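Homow revisa los requisitos de compatibilidad de su catálogo de muebles de cocina

La firma Homow ha publicado la revisión de julio de su catálogo técnico de mobiliario de cocina, que afecta a 267 referencias y modifica los criterios de compatibilidad entre módulos bajos, columnas y encimeras. El documento sustituye a la edición anterior a efectos de pedido y será de aplicación para todos los distribuidores a partir de su entrada en el sistema de tarifas.

El cambio principal se refiere al sistema de herrajes. Las bisagras de la serie Ren pasan a ser el componente de serie en puertas abatibles y dejan de figurar como opción con recargo. La serie anterior se mantendrá únicamente como recambio durante 24 meses. El patrón de taladro no varía, por lo que la sustitución en muebles ya instalados no requiere mecanizado adicional.

Se retiran 68 referencias, en su mayor parte módulos de rincón con apertura en ángulo y frentes de acabado brillante. Los pedidos confirmados antes de la publicación se servirán con las especificaciones originales. Para los presupuestos pendientes de confirmación, el distribuidor deberá emitir una nueva valoración con los códigos actualizados.

En el apartado de encimeras, la revisión unifica las tolerancias de corte en tres categorías según el espesor del tablero e incorpora una tabla de vuelos máximos sin apoyo. Los huecos para placas y fregaderos deberán acotarse desde el canto frontal. Los planos que tomen como referencia la pared serán devueltos sin tramitar.

La distribución del nuevo catálogo corresponde a Dranik, que gestiona también las reclamaciones por diferencias de medida. El plazo para comunicar errores en los códigos permanecerá abierto hasta el cierre de la próxima actualización de tarifas. La formación para instaladores se impartirá en línea a través de la plataforma Skilleo, con un módulo específico sobre regulación de bisagras y otro sobre lectura de planos de corte. 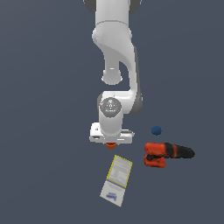

Brazo robótico blanco con articulaciones en gris oscuro. Imagen generada por ordenador.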